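Reusable or Disposable? Cups in a Shared Common Room
Project report, Jae-hoon Baek
Submitted 17 April 2025

1. Background

The common room on our floor is used for eating, studying and leaving things on chairs. In September the residents were asked to bring their own mugs, but paper cups were never taken away. My project looks at which kind people reach for and where the cups end up.

2. Setting
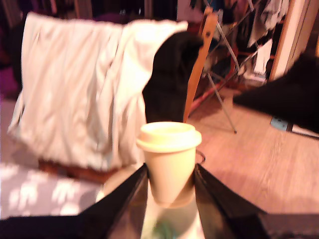

My first question was where disposable cups get left. Few of them are near the trash. People put them down close to where they were sitting, and the chairs are already full of other things. The cream cup with its lid still on is typical, with a chair behind it that has a big pale cloth hung over it and something black slumped on the backrest. With the chairs used as storage, people have fewer places to sit and tend to drink standing up.

3. Method

I kept a tally sheet by the door and wrote down each drink as a mug or a paper cup. I stopped at 200 drinks. I also handed out a short survey with one page of questions.

4. Results

Of the 200 drinks, 69 were in mugs. The rest were in paper cups. In the survey, the most common reason for using a paper cup was not wanting to wash up. Several people said they would use a mug if it stayed on the table.
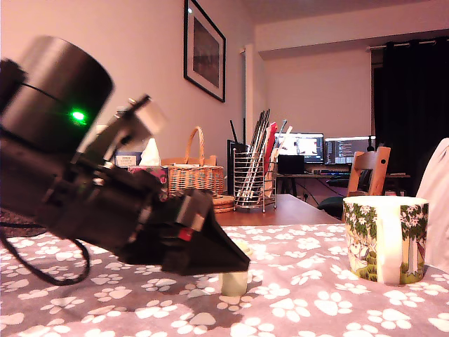 Mugs with a picture on them were easier for people to recognize as their own – plain ones got mixed up and then left in the sink. I did not record this separately, so it is only a comment from the survey.

5. Limits

The tally covers one room, and I missed drinks made late at night. A count of 1,000 would be better, but I ran out of time.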